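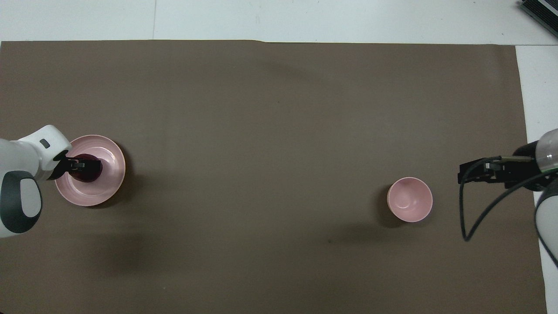 Tableware and fruit fill the May program in Mamstead

The Gronow Rooms in Mamstead will open a new series of table-setting mornings in May, and the first one is given to the simplest subject: one fruit, one plate and one bowl on brown paper.

The series is led by Heledd Maddocks, who taught ceramics in Bosow before she moved to the town. She chose pink tableware for the opening session and a dark red fruit to go with it. "Pink is a difficult color for many people," she said. "They think it is only for cakes. But put something dark on it and the plate becomes very calm."

The tables are covered with large sheets of brown paper, a habit Maddocks brought from her old studio. She says that white plates and pale colors are easier to judge on brown than on a white tabletop – the rim shows better, and so does the shadow.
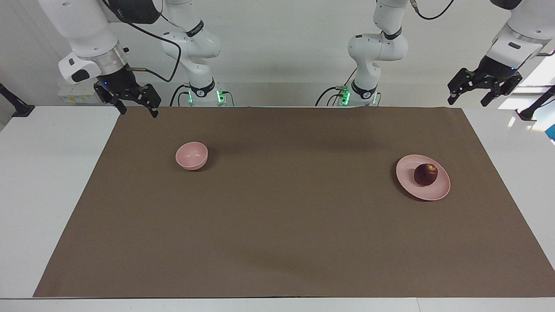
Page last changed: 4/30/21

Each morning lasts 3 hours, with a break for tea. The first sessions treat fruit, and the later ones will move to bread, soup and folded cloth. Participants may bring a plate or a bowl from home if they wish, but it is not required.

There are 30 places for the whole series, and roughly half were taken when booking opened. The shop Hevura, on the ground floor of the same building, will keep a small shelf of pink and gray dishes for sale during the month.

Booking is at the front desk of the Gronow Rooms. Children over ten are welcome with an adult.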